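September, Plelasbridge workshop, started a little before lunch

Picking up where I left off with the Bradar kitchen package, because I promised Preben a proper opinion before the trial license runs out and so far all I have given him is grumbling in the corridor. For anyone reading this later: Bradar sells a simulator add-on, a kitchen with a two-armed robot in it and a library of objects to put on the counter, and we have it on trial to see whether it is worth paying for or whether we keep limping along with the Ollero scenes we built ourselves last year. I was fond of those scenes, I built half of them, so take everything I say with a pinch of salt.

Install went fine on the second machine. On the first one it did not, and I spent most of a morning finding out that the physics library it wants is one version newer than ours. Note for the shared page: update the library first, then the add-on, then restart. If you do it the other way around it will start up perfectly happily and then fall over when you load the first kitchen.

Load time, cold: 19 seconds. Ollero kitchen on the same machine is a good deal slower, though I admit I never did get around to shrinking the textures. After that I set it to run 120 episodes over lunch with the counter clutter turned up high, arms driven by the stock policy that comes in the package. I did not expect great things from the stock policy, it is only there so you can see something move.

Went through the head camera output with a cup of coffee afterward.

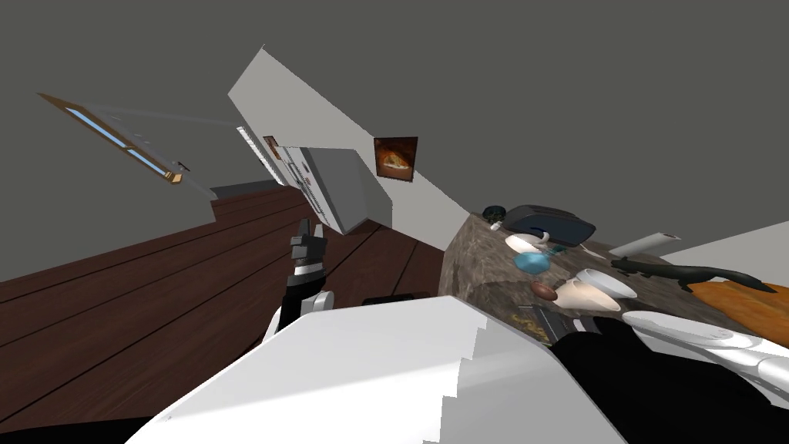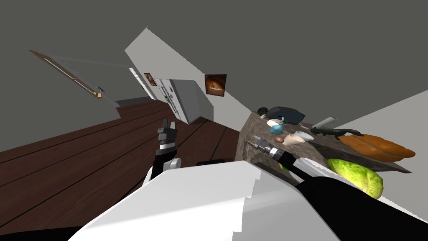 The clutter setting is the thing I most wanted to write about, since it is what we would really be paying for. In our own scenes I placed every object by hand, and after a while the policy learned my habits better than I know them myself (always the mug on the left, always room around the bowl). Bradar fills a counter much more the way my own kitchen looks on a bad evening. In the second one there is a white mug with a little blue bowl just below it and an egg lying beside that, with the gripper pointed in at the bowl and the egg, and that is exactly the kind of approach where our policy has always lost its nerve. A hard shell next to a small bowl in a crowd of other things! I would have needed a whole afternoon to set up something as awkward by hand, and I would have made it too tidy. The lizard on the counter made me laugh out loud, and then I thought it over and decided I like it. We have nothing long and thin with a tail in the Ollero library, and a grasp planner ought to have an opinion about where to hold such a creature.

Now the complaints, to be fair to everybody. The default head camera is tipped over so far that the whole room leans, and I had my own head on my shoulder half the time I was looking through the output. There is a setting for the mount angle in the robot file, three levels down, and the manual mentions it once in a section about lighting. The robot's own body also takes up a great big piece of the bottom of the view. I want to try moving the camera forward a little before I decide how much that bothers me. If the real arm rig will have the same trouble then maybe we should leave it alone and let the policy get used to it. Must ask Preben what height he settled on for the real mount, he told me and I wrote it on something.

Edges on the robot body look stepped and rough too. Could be the model, could be that I had the render quality down to keep the run short. Try again on high.

Episode log: of the 120, there were 5 that stopped early with a contact error. I replayed two of them and both times it was the right forearm getting too near the counter edge. Sent the logs to Steinarsdóttir's support desk (they handle Bradar support for us, the address is on the inside of the cupboard door) and got a very nice reply the same afternoon asking for the seed numbers. I had not saved the seed numbers. So, second note for the shared page: turn on seed saving, it is off by default, and I have no idea why anybody would want it off.

Price, as quoted: the per-seat license covers the kitchen only. Bathroom and workshop rooms are separate. The object library comes with it, and you can bring in your own meshes, up to 100 on the small license. I think the small one would do for us. I would want the limit to count meshes and not copies of meshes, and the quote does not say.

To do tomorrow
Rerun with seeds saved and render on high
Move head camera, small steps, write down the angle this time
Import our own gripper model and see if the finger joints survive the trip
Ask about the mesh limit
Find the 10 mm key for the real mount, it was in the blue tray

Preben stopped by just before I packed up and asked for a yes or a no. I said leaning yes, and he said that was not one of the choices.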